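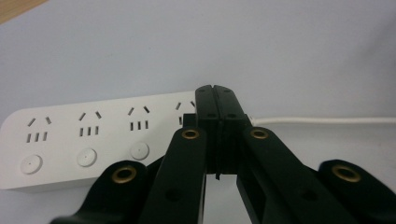
트라나인(Trarnine) 멀티탭 조작 데이터셋 README

동아리 트라나인이 학기 과제로 모으기 시작해서 학기가 끝난 뒤에도 계속 모은 시연 데이터입니다. 과제 이름은 "플러그를 꽂는다"였고, 제출 당시 조원들의 평균 수면 시간은 싣지 않습니다.

구성
- 시연 수: 1,820개
- 작업 종류: 3가지(플러그 꽂기, 플러그 뽑기, 버튼 누르기)
- 수집 참여자: 12명
- 시점: 손에 드는 그리퍼 카메라, 머리 쪽 카메라
- 형식: 시연 하나당 폴더 하나. 폴더 이름에 한글을 쓰지 말라고 했는데 쓴 사람이 있어서 변환 스크립트가 따로 들어 있습니다.

폴더
raw/ 원본. 손대지 마세요.
clean/ 앞뒤 대기 구간을 잘라낸 것.
clean_final/ 위와 같습니다. 지우면 학습 코드가 죽는데 이유는 아직 모릅니다.
splits/ 학습용과 검증용 목록.

사용법
splits/의 목록을 먼저 읽고 clean/에서 불러오면 됩니다. 버튼 누르기는 그리퍼를 닫은 채로 하는 것이 원칙입니다. 초반 시연에는 벌린 채로 누른 것도 섞여 있으며 메타데이터에 open_press로 표시했습니다. 빼고 쓰셔도 됩니다. 저희는 뺐습니다. 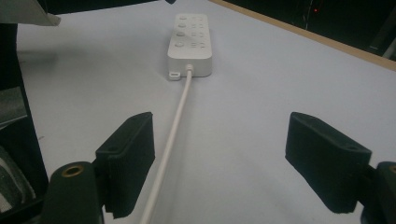 최종 수정: 6월, 오전 3시 40분 (v6)

v6에서 바뀐 점
- 왼손과 오른손 라벨이 뒤바뀐 시연을 고쳤습니다. 발견한 사람은 다야나 그라할레스(Dayana Grajales)이고, 뒤바꾼 사람은 본인의 요청으로 적지 않습니다.
- 건콤(Gerncombe) 교내 대회 규격에 맞춰 성공 판정을 다시 매겼습니다. 성공률이 내려갔습니다. 이전 수치를 발표 자료에 쓰신 분은 조용히 고쳐 주세요.
- 시간 동기화 오류가 있던 폴더를 제외했습니다.

알려진 문제
흰 상판에 흰 멀티탭을 놓고 찍었습니다. 윤곽 검출이 자주 실패하며, 지도교수님은 이 결정을 "용감하다"고 평하셨습니다. 전선도 흰색이라 분할 마스크에서 중간이 끊긴 경우가 있습니다.
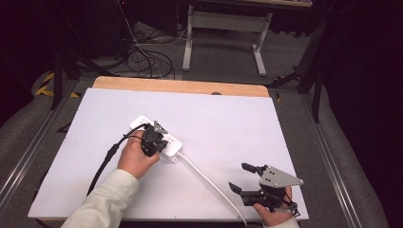
양손 시연의 라벨링은 생각보다 말이 많았던 부분입니다. 처음에는 움직이는 손만 기록하자는 의견이 우세했습니다. 그런데 오른손 그리퍼가 검은 플러그를 멀티탭에 대고 있는 동안 왼손 그리퍼는 손가락을 벌린 채 옆에 떠 있는 이런 순간을 두고, 왼손이 대기 중인지 노는 중인지 회의가 한 번 열렸습니다. 결론은 idle입니다. 멀티탭을 잡아 주는 동작은 hold로 따로 적고, 애매하면 idle로 갑니다.

이용 조건
수업과 연구 목적이면 자유롭게 쓰세요. 드리스소프(Dristthorpe) 과제에 제출할 때는 출처를 적어 주시고, 라벨 오류는 저장소 이슈로 남겨 주세요. 단체 대화방에 올리시면 밈에 묻힙니다.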